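Budgeting for a second arm pair: what would you leave out?

Memness bench, August 24, 2024 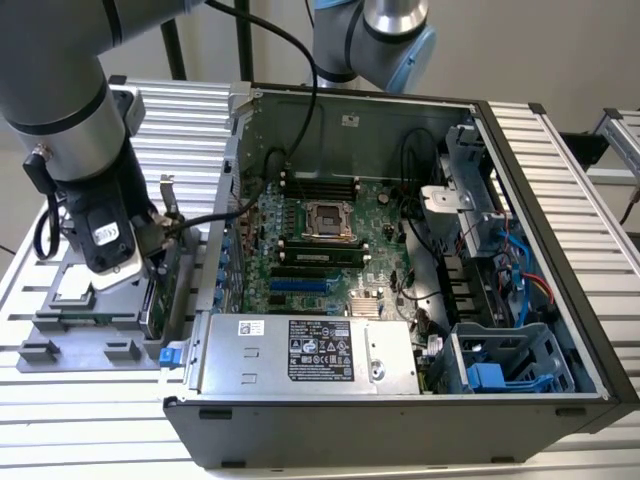
Felista Minja
Grippers first, I'd say! We spent so long haggling over the arms at Claltdale that we had 399 dollars left for fingers and cables (never again, my dear).

naima_f
Oh, that's good to know, thank you! Plurketti quoted us 1,000 for a spare gripper and I nearly fell off my chair.

boltbucket
Can't agree with Felista, sorry. Put it into fixture trays. Ours cost 67 each and we'd happily buy more, whatever colour they come in.

Felista Minja
Fair enough, but do ask about January pricing before you sign anything!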